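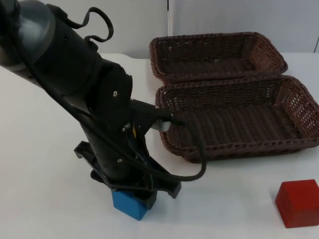

Finally starting the thread on the block table, which a few of you asked for back in February.

The top is white. I went back and forth on that. The old one was dark brown and every small part I set on it vanished. A blue cube on white you can find from across the room.

The table came out of the Castellanos clearance. Two of us carried it up, me and Booker Ostrowski, and the stairs took longer than the drive.

It had a wobble in one back leg. I tried folded card first, then a cork pad. The cork pad is still there.

Cleaning. Warm water, a drop of dish soap, a soft cloth, then a dry cloth. I do it at 8 in the morning before anything goes on it. Pencil marks need a white eraser. Marker needs rubbing alcohol, and go easy.

Do not use the scrubbing side of the sponge. I have a dull patch near the wall from doing that once and it shows every time the lamp is on.

On the blocks: the set I keep for this is 16 cubes. They live in a drawer and I take out what I need. If I put the whole set out, half of them end up on the floor.

Mavis Park asked about paint. Thin coats, and let each one dry overnight. I rushed a batch last winter and two of them stuck together in the drawer — I had to pry them apart and sand both faces.

Blue has been the easiest color to keep looking decent. Yellow shows every fingerprint. I gave up on white ones for the obvious reason.

Ezekiel Alcantara wants to know if a mat would be better. I had one for a month. The edges curled, and a cube set down near the edge leaned. Bare top since then.

Still to do: a lip along the back so things stop rolling behind the table. I have a strip of pine cut for it, 20 inches, and it's too short. Going back to Clustalthorpe for another length.

Will add to this when the lip is on.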